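Wamstead Masonry and Stucco Conditioner, 2 Gallon Pail

If your outside walls have started to leave a powdery film on your hand every time you brush past them, you are in good company, and we get calls about it from June right through the fall. Wamstead is a clear, water-based conditioner that soaks into tired stucco, brick and block and gives your new paint something solid to hold on to. 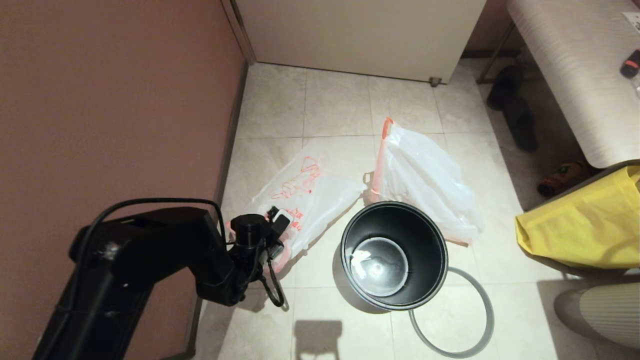 It goes on with a brush, a roller or a pump sprayer, whichever you like best, and it cleans up with plain soap and water (bless it). One pail covers about 29 square yards on a fairly smooth wall, a little less if yours is rough or very thirsty. Give it 7 hours before you paint. 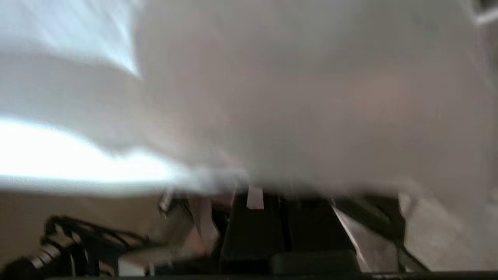

Please do take a few minutes to cover up before you begin, as dried conditioner is a real bear to get off window glass. Canvas drop cloths are lovely if you have them, but any old pale fabric, like the white stretch with folds in it shown here, will do for sills and steps, provided you don't mind never using it for anything else again! Tape the edges down well if there's a breeze.

Not sure how many pails to order? Send your wall measurements to Nele Van der Linden at our order desk and she'll gladly work it out with you.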